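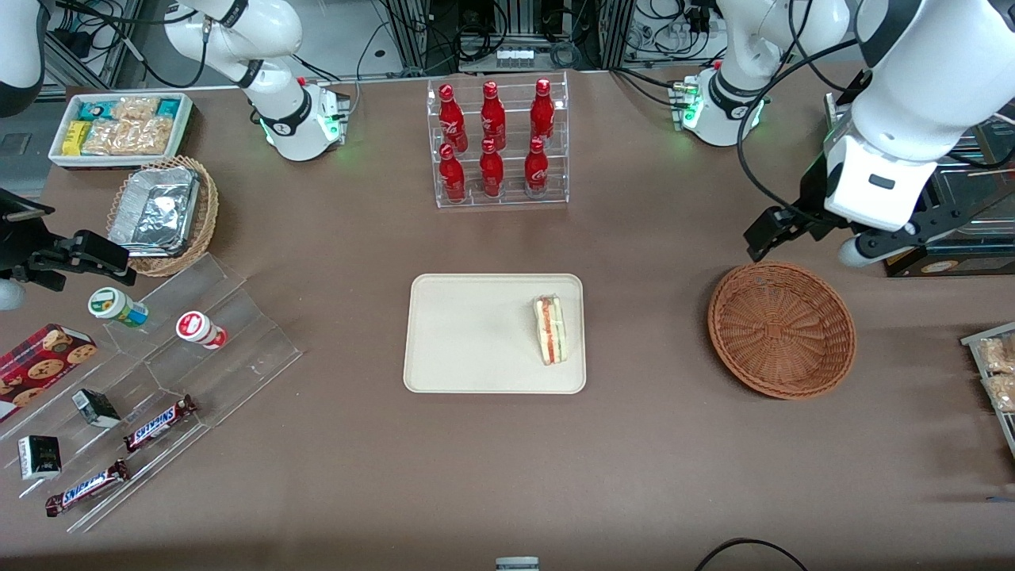 Cell 11, Lerkent: snack table setup and upkeep

Gallery page for the two-arm cell at the Lerkent workshop. Maintained by Sabine Nolte. Last revised May 4, 2025.

The cell packs orders of snacks and drinks onto a serving tray. It was assembled by Ceten and handed over to Wakham, who run it and do the routine work. Captions and setup notes are kept together on this page so that the person resetting the table can work from one sheet. Fault reports go in the cell log.

Overview, product layout in place
Both arms are over the table, with the beige tray in the middle and the stock arranged to either side. The sandwich stands on its edge toward the right of the tray. The round wicker basket to the right of the tray is empty.

Table surface
Brown felt over the tabletop. It keeps the tray from sliding when a gripper pushes against the rim, and it hides the seam between the boards underneath. Vacuum it before each layout. Crumbs under the acrylic stand will tilt it enough to shift the upper tier. Replace the felt if it lifts at a corner or if the nap has worn flat under the tray. Do not glue patches; an edge of 1 mm will catch a basket.

Fixtures
The stepped acrylic stand is placed at an angle, lower left as seen from the operator side. The bottle rack goes at the back center, bottles in two rows with the back row raised. Clean both with a damp cloth and no solvent. Solvent crazes the acrylic, and the camera reads the crazing as an edge. The first bottle rack was lost this way in September.

Stock
Cylindrical containers go on the upper tier of the stand, Snickers bars on the lower tiers, Coca-Cola in the rack. Packets and clear bags go in the white tray at the back left. The foil container sits in the wicker basket in front of it. Foil gives bad depth readings, so if the overhead lamps have been moved, run the depth check again before the first cycle.

Grippers
Parallel type, black, one per arm. Finger screws are checked every 400 cycles with the Hollmann driver set to the value on the card inside the tool drawer. If a screw turns, take it out, clean the thread, apply a drop of medium threadlocker and wait 30 minutes before closing the gripper on anything. Fingers are changed as a pair. Changing one leaves the contact faces uneven and the bottle caps slip.

After a finger change:
Home the gripper with the jaws clear.
Run the open and close test from the maintenance menu.
Enter the new finger length in the tool settings for that arm.
Pick one bottle and one bar at low speed.

The low-speed pick must be done for both items. A wrong length entry often passes on the bottle and fails on the bar, where the fingers come down close to the stand.

Arm bases
Check the base bolts with the arms parked. The indicator at the foot of each base shows green in normal operation. If either base shows anything else, stop and read the controller message before cycling power. Wipe the joint covers with a dry cloth. Product dust collects at the joint rings, more so on the side nearest the bagged snacks.

Cables
The arm cables run along the upper segments and back to the aluminum frame behind the table. Leave enough slack for full wrist rotation and no more. To check, jog each wrist slowly to both limits and watch the tie nearest the elbow. A tie that moves is too loose; a cable that goes straight is too short. The bundle on the frame still needs to be sorted and labeled by arm. Ceten have the drawing.

Power
The power strip sits between the bases. Nothing else is to be plugged into it, vacuum included. Switch off at the controller first, then at the strip, and allow 15 seconds before switching on again.

Resetting the layout
Park both arms and press the hold button. Return items to the positions on the layout sheet, stand first, then rack, then tray, then baskets. Turn labels toward the operator side. Discard any bar with a split wrapper and any sandwich that will not stand. Release hold from the panel, never from the tablet.

Spare fingers, felt and cable ties are in the cabinet by the Wakham bench. Write down what was taken. Finger pairs are ordered through Ceten and should be reordered when the last pair goes on the arm.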